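Flellby Play Log

README, last updated October 2026

Flellby is a play-by-play record of semi-pro football games, charted by hand from coaches' film. It was started by Rhodri Phillips to settle arguments about fourth-down calls and has since grown to cover every regular season game in the Dabbas League. Playoff games are in a separate folder and use the same columns.

Contents

plays.csv — one row per snap, including plays wiped out by penalty
drives.csv — one row per possession
games.csv — date, site, final score, weather at kickoff
notes.txt — charting notes, unsorted

How the plays were charted

Each game was charted once from the sideline angle and once from the end zone angle, when we had both. Where the two passes disagreed, Waltraud Danzer went back to the film and made the call. Her changes are marked with a 1 in the "reviewed" column. Yard lines are to the nearest whole yard. Air yards are measured from the line of scrimmage to the spot of the catch, or to where the ball came down if it was incomplete.

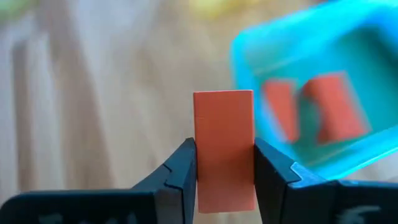
Does a sack count as a pass play?

Sacks are logged as pass plays, with the yards lost in their own column. Scrambles are pass plays too, but designed quarterback runs are not. If you want rushing totals that match the official box score, add scrambles back in before you sum.

Known problems

Film for the Clorura home opener is missing the whole third quarter. Those rows were filled in from the radio call and have no formation data.

Personnel groupings are weak for the first 900 rows. We changed the way we counted tight ends lined up in the slot after that and haven't gone back — it's on the list.

Coverage labels are a judgment call. Leave them out if you need something firm.

Player names are spelled as they appear on the roster sheets, mistakes included. Use player_id for joins.

Tools

The files open in any spreadsheet program. The charting template was built in Otimus and is in the templates folder for anyone who wants to chart their own team.

Corrections

Send the game, quarter and clock time along with what you think is wrong. The next batch of fixes goes in at the end of November.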